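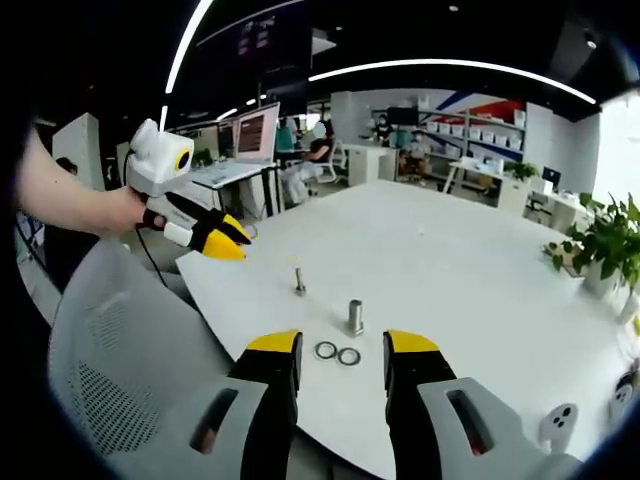

Ratstead Workshop Supplies
Minutes of the parts and packing meeting, January
Held at the round table, main office. Costel Gashi in the chair.

1. Minutes of the last meeting
Agreed with one change. The Batach order was for 4,000 washers, not pegs.

2. Small metal parts
Costel had put out samples on the white table: two washers, a short cylinder and a thinner peg with a small head. The meeting went through which of these should stay in the starter kit.
Washers stay. The supplier, Serkau, has kept the price the same for the next 300 kits.
The short cylinder stays. It stands up on its own base and customers have asked for it by name.
The peg was discussed at length. Two customers wrote in to say it was hard to tell from the older one in the catalog drawing. Agreed to keep it and redo the drawing — the head needs to be shown larger.

3. Bags and labels
The present bags split at the seal when the cylinder goes in last. Packing will put the cylinder in first for the next batch and report back. Labels to carry the part name as well as the number. Hijazi can print these in 8 working days once the text is final.

4. Use of the round table
Sorting will go on at the round table for now. The white surface makes the washers easy to find, but parts roll off the curved edge and end up under the chairs. Costel to price a shallow tray with a lip. Anyone who sorts there is to clear the table before leaving and wipe it down. Drinks are to stay on the desks.
It was asked whether sorting could move to the stock room. Not until the light in there is fixed.

5. Returns
One returned kit was short a washer. Replacement sent. No further action.

6. Other business
The key to the parts cabinet is back on its hook. Please sign for it.

Actions
Costel — peg drawing, price for tray, label text to Hijazi
Packing — trial of new bag order, report at next meeting

Next meeting in February, same place, 2 p.m.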